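Mandville Robotics Club: Sorting Cell Update

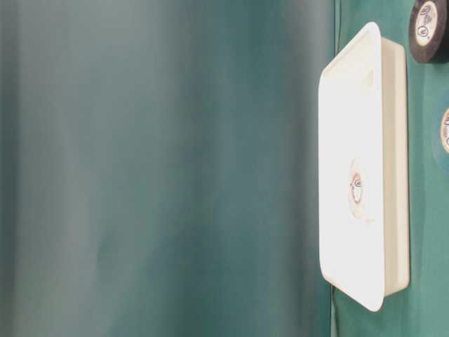 The sorting cell team has moved from layout to pick testing. The task for the Brumeck student round is unchanged: pick up parts from a green work surface, put each one in the correct bin, and log the result. A run is 20 picks. Any part that leaves the work surface counts as a miss, even if it lands in a bin afterward.

Chanida Thongdee rewrote the part-finding code in June. The old version looked for edges and had trouble with tape rolls close in color to the surface. The new one compares each view against a stored view of the bare surface and treats any large difference as a part. It handles black tape and white plastic containers well. Teal tape is still the weak case, and the code now relies on the pale label in the core to find the center of the roll. If the label is face down, the roll is skipped and logged as "not found."

White containers caused a separate problem. Under the bench lights the flat faces were overexposed, and the code merged the side wall with the face, which shifted the pick point by up to 6 mm. Exposure has been cut and the threshold reset. Members who change the lights for other work should put them back to the marked setting and rerun the calibration script before leaving.

Prapai Sitthichai is handling the log format. Each pick now records the part type, the pick point, the result and the time taken. The team has roughly 200 picks on file with the new format. Older logs will not be converted.

Open items:

Pick order when two rolls sit close to a container. The current rule takes the tallest part first.

Cable routing on the Curnum controller. The present run is too short for the far bin.

Spare parts list for the Rungrueang workshop order.

The next full test is on 27 August 2022 and will consist of 3 runs with no code changes between them. Members who want to time or keep score should write their names on the sheet by the bench.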